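Skastbridge has been comparing two hand-held grippers since January, the Brullex and the Drandow, each with a wide-angle camera. The Brullex is lighter. The Drandow closes more evenly and costs 306 dollars more. 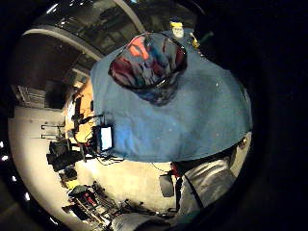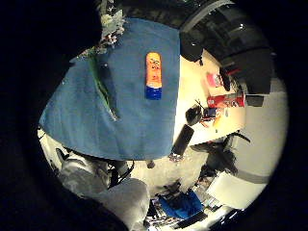 Trials over the blue cloth, seen through the gripper camera.

Cengiz Yaman would not pay the difference. His wrist gave out before the fingers did, he said, and after 300 grasps he would take the lighter tool every time. Skastbridge plans to test both again with new finger pads.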